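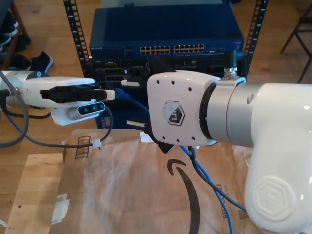

A blue cable, gainfully employed. Most are less fortunate.

The Long Retirement of the Household Cord

20 May 2020

The box in my hall closet used to hold boots. The boots wore out and were thrown away without ceremony, and the box went on to hold cords, which don't wear out and can't be thrown away at all. It contains the charger for a phone I dropped in a lake. It contains three of the flat gray ribbons that once ran to a printer, and I have never owned three printers. At the bottom is a black power brick the weight of a hamster, with the word Mita on a sticker and a plug at the end that fits nothing in my house. I know because I spent most of an evening trying.

I've been home a lot this spring, like everyone, and like everyone I decided this would be the year of the closet. The coats took ten minutes. The cords took until bedtime and ended with all of them back in the box, slightly better coiled.

The trouble with a cord is that it's half of something. An old toaster is plainly an old toaster, and you can look at it and form a view. A cord gives you nothing to go on. It might belong to a thing you gave away in college, or it might belong to the one thing you will need on the morning of your mother's birthday. The ends offer a clue only to the sort of person who knows the names of the ends, and that person has a bigger box than you do.

Ataahua Tautahi has made a modest living out of this problem. She runs Rurlow, a home-organizing business in the town of Donnelly, and charges $60 an hour to stand beside people while they hold things. Kitchens are easy, she told me over the phone. Wedding gifts are worse. Cords she leaves for the last visit, when the client trusts her.

"People will hand me their grandmother's china with a shrug," she said. "Then I pick up a phone charger and they go very quiet."

Her record is a retired surveyor whose collection filled a chest of drawers in the guest room. She counted it, that being part of what he had hired her for, and it came to 167 cords. He agreed to let go of 112. When she came back in June to do the garage, she found a good many of the 112 in a cooler.

She doesn't hold it against him. Her own method, which she offers clients and says she follows herself most of the time, is a roll of masking tape and a pen. When a new gadget comes into the house, its cord gets a flag of tape with the name of the gadget on it. When the gadget goes, the cord goes too. It's a fine system, and it requires only that you had started it in 1994.

For the rest of us there is Fluvov, a repair shop and secondhand counter a few doors down from the Donnelly post office, where the unlabeled cord goes to meet its public. Bevan Rakena keeps a barrel of them by the register, $2 each, no returns. He bought the shop with the barrel already in it and has never seen the bottom.

"Somebody comes in every day and needs one," he said. "It's never in there. They find it, or they find what they think is it, and they're back in an hour." He takes those back too, in spite of the sign. Nearly half of what he sells from the barrel ends up in it again, he figures, which makes it either a poor line of business or an excellent one, depending on how he feels about the rent.

What he can't get people to do is leave a cord without a speech. They tell him it still works. They tell him what it was for, or what they believe it was for. One man asked to be called if anyone bought his. Rakena wrote down the number.

I asked him about the Mita brick, and he asked me to read him the small print on the back, the part with the volts. I read it. There was a long pause, and I could hear him moving things around.

"Don't throw that out," he said.

He didn't know what it went to. He just thought it sounded like a good one. I have put a flag of masking tape on it that says GOOD ONE and returned it to the box, and the box to the closet, where there is now more room on account of the coats.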